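Operations meeting, Selell terminal, upstairs conference room. Started 9:05 a.m.

Present: terminal operations, gate office, chassis pool, customer service, billing, safety. Pladar depot joined by phone. Maintenance sent apologies and a written note, read under item 4.

## 1. Minutes of the April meeting

Approved with one correction. Under "Empty returns," the cutoff for same-day credit should read 3 p.m., not 4 p.m. Customer service has already had two calls from truckers who were told 4 p.m. Billing will honor the later time on those two tickets only.

## 2. Gate hours

The trial of the early gate has run for four weeks. The gate office reported that the first hour is well used and the second is slow. On the busiest morning, 41 trucks came through before the regular opening time. Most were picking up imports, with few exports and hardly any empties.

Pladar asked whether the early gate could take empties for its account. The gate office said yes, if the release numbers are in the system by the evening before. Last month they often were not, and drivers were sent to the trouble window.

Agreed: keep the early gate, shorten it to one hour, and review again next month. Sunday gate stays closed except by request. Requests need to be in by noon Friday.

## 3. Chassis

The pool is short of 40-foot chassis and has more 20-foot chassis than it can park. At the last yard check, 37 units were out of service, mostly for tires and lights. Pladar is holding 25 good ones that came in with empties and were never sent back.

Discussion on who pays for the move. Pladar's position is that the pool should, as the units were dropped there under the old agreement. The pool's position is that the old agreement ended in the winter. Billing will pull the agreement and send the page to both sides. In the meantime Pladar will load chassis back on its regular shuttle whenever there is room – no special trips.

- Chassis pool to send Pladar a list of unit numbers.
- Billing to circulate the return clause.

## 4. Maintenance (written note)

Reach stacker 2 is back in service. Reach stacker 5 is waiting on a hydraulic pump and should not be counted on this month. Potholes along row F have been patched, but the patch by the reefer plugs is already breaking up and needs a proper repair. Drivers should take it slowly there.

Four reefer plugs are dead on the east rack. Operations asked that these be tagged, as a loaded unit was parked at one last week and had to be moved at shift change. Maintenance to tag them today.

## 5. Fukuda account

Fukuda is moving its auto parts imports to the Thursday vessel. Volume stays the same but will land all at once. Customer service expects 30 containers per sailing, all for rail.

Operations would like them stowed together so they can go straight to the rail rows. The stowage request has to come from the carrier. Customer service will ask, and will also find out whether Fukuda still wants its customs holds emailed separately. The two lists have not matched for some time, and the gate office would prefer to work from one.

Free time for this account was raised again. No change for now.

## 6. Mulik upgrade

The new version of Mulik goes in overnight. Appointments will be down from 10 p.m. until 4 a.m. The gate office will print the next day's appointments before the shutdown and work from paper if it runs long.

Training is one session per shift. The release screen has moved and the hold codes are now three letters – a sheet with old and new codes will be at every window. Billing asked that nobody close out a storage invoice on the changeover night.

## 7. Safety

One near miss at the scale: a driver got out of the cab while the truck ahead was backing up. The stop line has been repainted. Safety wants a second sign on the exit side. Operations approved the cost.

Vests are being handed out at the gate and not coming back. The gate office will hold a driver's ticket until the vest is returned.

## 8. Other business

The vending machine contract is up. No objections to letting it renew.

Parking behind the office is for staff on shift only.

Meeting closed at 10:20 a.m.
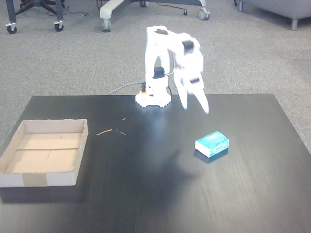
Denise Harbaugh

Corrections to the gate office before the next meeting, please. Same room and same start time next month. Pladar will host the one after that.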